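Sorting out the cloth drawer

Aug 23, 2021

The drawer under the kitchen counter stopped closing in the spring. I took the contents out, weighed them on the luggage scale, and found I owned 149 cleaning cloths. Most were microfiber, bought in multipacks over several years, and most were in poor condition. This post records what I kept, how I wash and fold it, and which assumptions of mine were wrong.

I did the first sort by fiber. Cotton went in one pile, microfiber in another, and anything I couldn't identify in a third. Labels were little help, as I cut them off when a cloth is new to keep them from scratching. The quick check is to drag the cloth over the back of a dry hand. Split microfiber catches on rough skin and cotton doesn't. A few old pieces no longer caught on anything, and those went straight to the garage for bike chains.

The second sort was by pile. I had been treating microfiber as one material, and that explains a lot of streaky windows. The types behave differently enough that I now store them separately:

Flat weave. No visible loops. Glass, mirrors, the oven door. Holds little water.

Short loop or nubby pile. General wiping, counters, the sink surround. Picks up crumbs reasonably well and lets go of them in the wash.

Long plush. Dusting, drying, final buffing. Poor on anything sticky, as the fibers mat together and stay that way until washed.

Dual pile. Long on one face, short on the other. More on these further down.

Waffle. Dish drying only.

The total after sorting was 99. I could have gone lower, but I do the laundry for cloths separately from clothes and need enough stock to make a full load worth running.

Washing is where most of the damage had been done. The plush cloths at the bottom of the drawer felt waxy. I blamed the detergent first, then the water, then finally looked at the box of dryer sheets I had been using without much thought. Fabric softener coats the fibers and the cloth pushes water around in place of absorbing it. I ran the waxy ones through two hot cycles with a small dose of plain liquid detergent and an extra rinse. The short-pile cloths recovered almost completely. The plush ones recovered in part, and four stayed waxy and were thrown out.

Current procedure:

Shake each cloth outside before it goes in the hamper.
Wash with other microfiber only. Terry towels shed lint and the plush pile holds on to it.
Warm water, half the usual detergent, no softener.
Extra rinse.
Low heat or line dry. I use the line from April to October and the dryer otherwise.

The low heat setting matters more than I expected. I tested a pair of identical cloths from the same pack, one on high and one on low, for 20 cycles. The one dried on high had gone harsh at the tips. It still picked up water but left fine marks on a black glass cooktop under a raking light. I wouldn't use it on anything glossy.
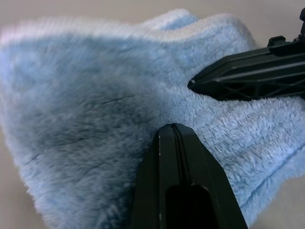 Dual-pile cloths deserve a separate section, as I had been using them badly. The long side and the short side are meant for different passes. I start with the short side, damp, to lift whatever is stuck, then flip to the long side, dry, to take up the moisture. Doing it the other way loads the plush with grit and drags that grit over the surface. The edges are also worth checking. On a cheap cloth the hem thread is stiffer than the pile and can scratch soft plastic. I run a fingernail along the seam, and if it clicks, the cloth is demoted to floors.

They are also the hardest to fold. The long pile slides over itself and the short pile grips, so a stack folded with mixed faces leans and falls over. Fold every one with the short side out. The stack then holds together well enough to stand on edge. My fold is in half, in half again, then in thirds, giving a block that fits the depth of the drawer with a finger's width to spare.

For dividers I tried a bamboo set from Bimier, which was too tall for the drawer and went back. The replacement is a plain adjustable pair from Thoroddsen. The springs are weak but there is little load on them. Flat weave is at the front, short loop next, then dual pile, then plush. Waffle cloths moved to the shelf by the dish rack, where they should have been from the start.

Zdislava Vondráček wrote in after my post on mop heads to ask whether color coding is worth the trouble. I tried it for a year: blue for kitchen, green for bathroom, gray for floors. The problem is that multipacks come in fixed color mixes, so I kept running out of one color while another piled up. I now keep bathroom cloths in a physically separate bin in the bathroom and wash them on a separate day. Color is ignored everywhere else.

Two remaining problems. First, drying plush cloths indoors in winter takes a long time, and a cloth put away slightly damp smells sour within a few days. I have a Jarnham folding rack that would do the job, except the bars are close together and air doesn't get between them. Using every second bar helps and halves the capacity. Second, I still don't have a good rule for when to retire a cloth. Water absorption is the obvious test. I put a spoonful of water on the counter, lay the cloth on it without pressing, and lift. If a puddle is left, the cloth goes to the garage. This works for short pile. Plush will pass while being useless for dust, so I need a second test for that and haven't settled on one.

The mop head post had 1,219 words on washing temperatures, and the same numbers apply to cloths, so I haven't repeated them. Next up is the sponge holder, which is rusting again.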